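Sep 12, 2022

Bench PC rebuild, day one. The old data logging machine from the Clistmont kiln room has been shutting itself off during long firings. Abdelilah pulled the event log before we unplugged it, and it only shows unexpected power loss, no temperature warnings. Last clean run was in February.

Si-woo wants to keep the case and the supply if they test OK. Kiln logs are copied to the share, 1190 files, and Reshma opened a handful from each folder to check them.
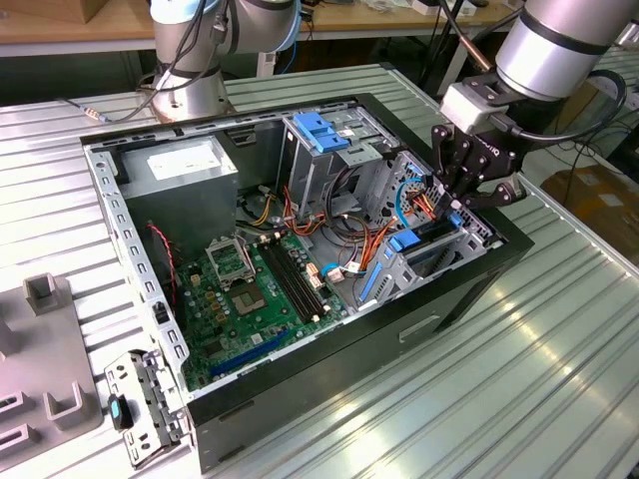 ## State of the board

- CPU socket is empty, retention bracket still on.
- Two black memory slots, dark blue expansion slot near the lower edge.
- Label on the supply faces up with the case on its side, so copy the ratings before anything gets moved.

## Kiln side

Thermocouple 3 read 40 degrees high against the Pētersons reference at the last check. Probably a separate fault. Ching-wen thinks the extension cable is the wrong type past the junction box, and I agree. Swap it before the next glaze firing. Until then use the handheld and write readings on the paper sheet, every 100 degrees on the way up.

## To do

- Supply on the tester under load, overnight if possible
- Ask Ojārs which outlet the old machine shared with the vent fan
- Order cable from Kenia
- Move the Pundcombe test tiles to the second firing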